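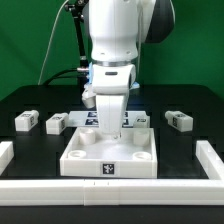
A square tray with four corner posts, and the small white blocks that go with it.

Four Posts and a Tray: The Case for the Plain White Part

By Su Renton
8/22/18
Last updated: 8/22/18, reading time 2 min

A tray with low walls is one of the easier things to draw and one of the harder things to get flat. The square tray in the Kelosham assembly set has a post in each corner, two tall and two low, and the posts are where most of the design time went. The tall pair are short hollow cylinders. The low pair are closer to rings, with open centers.

The set comes out of Bedivora, a small workshop that makes practice pieces for people who study how things are put together. Its parts list is short: the tray, a flat board and the blocks. Everything is white. Color was tried in the first batch and dropped in February, after color matching between runs took more time than the forming itself.

Corner posts do two jobs in a tray of this type. They stiffen the floor where it meets the walls, and they give a mating part something to locate against. A hollow post is preferred to a solid one for an ordinary reason: thick sections shrink unevenly as they cool and pull the floor out of flat. Bedivora's drawing allows 2 mm of bow across the tray. The first run was rejected at 5 mm.
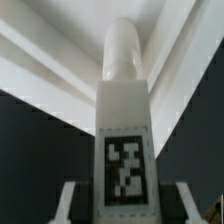 Block with a rounded cap. The body is wider than the cap, leaving a narrow ledge.

The capped piece is the more complicated shape. Its base is rectangular and its top is round, and the change from one to the other is made in a single step with no fillet. That leaves a ledge. On a household object the ledge would be a place for dust - on a practice piece it is a useful stop, and the designers kept it.

Surface finish was settled late. A matte face takes a printed label well and does not throw glare under a work light. A smooth cap slides into a hole with less drag. Specifying the two finishes separately adds a step at the bench, and the workshop accepts the cost.

The labels are square, black and white, and coded in a coarse grid. Large cells hold up better than fine ones when a label is scuffed or seen at an angle. The tray has one at the center of its front wall. The board has its own group, laid out two by two. 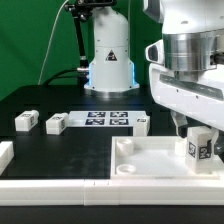
Clearance is the other figure that matters. A block lowered into a walled tray needs room on every side, and the room shrinks as the block tilts. Bedivora checks each run by placing a block in the tray and lifting it out again, 562 times per run, with 98 percent of placements required to seat without touching a wall. Runs below that go back for trimming.

Dark work surfaces are recommended in the instruction sheet. White parts on a pale bench are hard to pick out, and edges are the first thing to get lost. A matte black top also shows chips and shavings from trimming, which should be brushed off before the tray is set down.

A version with taller walls is on the drawing board. The posts will stay where they are.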